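Acceptance Terms

The Sitach two-arm packing kit was offered to Dorkico on a trial of 700 cycles, after which the buyer would sign or send it back. Abenezer Habte had written the trial terms himself and was pleased with them. A cycle began with the product on the table and ended with the product in the tray. Any cycle in which a person touched the product was void. Any cycle in which a person touched an arm was void and went into a separate column.

He had left the word "product" undefined. Eyerusalem Wako found this on the first morning.
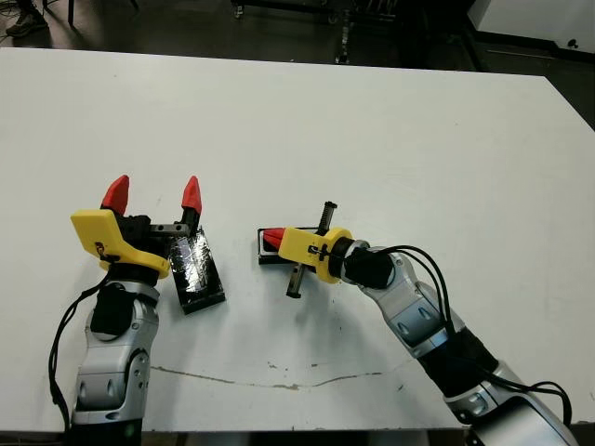 "Clause four," she said. "The product shall be placed square to the tray. It doesn't say which way up."

"It's a black block in tape. Which way up is it?"

"I'm asking the vendor."

He was the vendor. He made a note. The left arm opened its fingers, waited for the right, and closed them again. The log gave the delay as nearly 59 milliseconds, inside the figure quoted in the Sitach offer. She initialled the page and turned it over.

By cycle 291 they had stopped speaking except in clause numbers. Wako kept her chair by the door. Habte stood, on the principle that a seated vendor looks as if he expects to be there some time. The offer letter, dated 2022-09-07, lay between them with its corners held down by two mugs from the Codstead office.

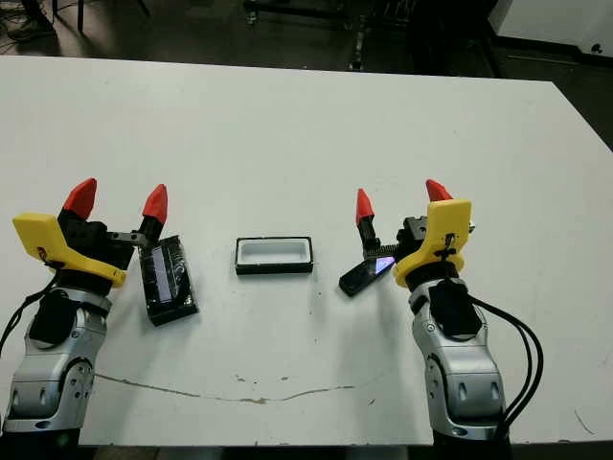
The price was not in dispute. Dorkico had been quoted 2,314 for the spare fingertips, the brackets and one year of support, and had agreed to it without comment, a thing that had worried Habte for a week. In his experience a buyer who accepted the price intended to fight about something else.

"Clause nine," she said. "Idle time."

"Idle time is excluded."

"From the cycle. Not from the shift."

He read clause nine. He had written it in November of the year before, for another customer, and had copied it across with the name changed. In one place the name had not been changed. It said Cheng.

"Who is Cheng?" she said.

"A previous offer."

"Did they buy it?"

He looked at the tray.

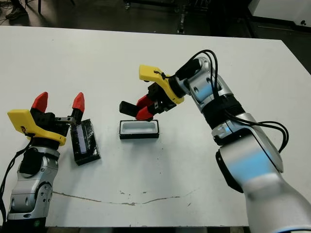
Cheng had bought two, according to Wako, and had asked for a third with longer fingers; she had telephoned them before the trial began. They had also told her that idle time was counted in the shift, by a letter signed A. Habte.

"You could have said so this morning," he said.

"I wanted to see whether you'd offer it."

He crossed out the line and wrote the new one above it, with the date left blank for her to fill in. The arms carried on with their work. Nothing in the terms required them to stop while the terms were amended — he had considered that case, at least, and was glad of it.
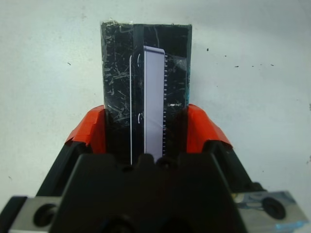 She read the correction twice and asked for a definition of "product". He wrote: any article presented to the grippers by the buyer. She asked whether that included the mugs. He added "in writing" after "buyer", and she uncapped her pen.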